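The Shelf by the Door

In Clodlow, the town library lends out cake pans. It also lends a carpet cleaner, a sewing machine, a set of folding chairs and a telescope that has to be booked well ahead in winter. The books are still there, upstairs and down, but the line on a February morning is often for the other things.

Lending libraries for household goods have been around for decades in one form or another. Many began as tool sheds, run out of a garage or a church basement, where a neighbor could sign for a ladder and bring it back after the weekend. What has changed is where they are kept. More of them now sit inside public libraries, which already have a counter, a catalog and a habit of getting things back.

Clodlow started with 4 items and a paper sign-out sheet. The list has since grown to 200, and the paper sheet has been replaced by the same cards used for books. Most things go out for two weeks. The carpet cleaner goes out for two days, and there is a small charge if it comes back with dirty water in the tank.

The appeal is easy to see in a town where many people rent. A one-bedroom apartment over a store has no place for a pressure cooker that gets used at Thanksgiving and a fan that gets used in July. Buying either one means finding room for it the rest of the year. Borrowers also talk about trying a thing before paying for it. The library's bread machine has talked several households into buying one and at least as many out of it.

Bernodov, a larger town down the river, took a different route. Its lending room is in a former shoe store on the main street and charges a yearly fee. The stock leans toward tools, and the hours are built for people with day jobs. Members can reserve online through a booking program called Skako, which sends a reminder the night before an item is due. Staff say the reminders did more for late returns than the fines ever did.

Both places have run into the same trouble, and it has little to do with theft. Things come back, but they come back in pieces. A mixer returns without its whisk. A board game is missing its dice. A drill arrives with somebody else's charger. Checking in a novel takes a few seconds, while checking in a pasta maker can take ten minutes and a phone call.

The answer in most lending rooms has been containers. Anything with more than one part gets its own bin or basket, with a printed list of what belongs inside. Borrowers carry the whole container home and bring the whole container back. Open or perforated ones are popular for kitchen goods, which people tend to rinse and pack up before they have dried.

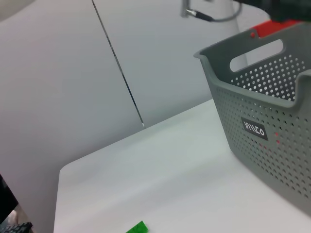
Plastic baskets with holes in the sides let air reach what is stored in them.

Labels took longer to get right. Paper tags fell off, and marker rubbed away in the sink. Clodlow now ties on a plastic tag with a number, and the number leads to the list in the catalog. Bernodov laminates its lists and includes a photo of each part, a help with camping stoves.

Neither town has settled the question of repairs. Clodlow sets broken items aside for a monthly fix-it evening, and some of them wait a long time. Bernodov pays a local shop, Ojo, to look over the power tools twice a year and pull anything with a worn cord.

Donations are a smaller headache, but a steady one. People clearing out a house like the idea that an old appliance will be used again, and they bring in more slow cookers than any town could borrow. Clodlow stopped taking them last fall. It would like a second carpet cleaner, and the waiting list for the first one now runs into spring.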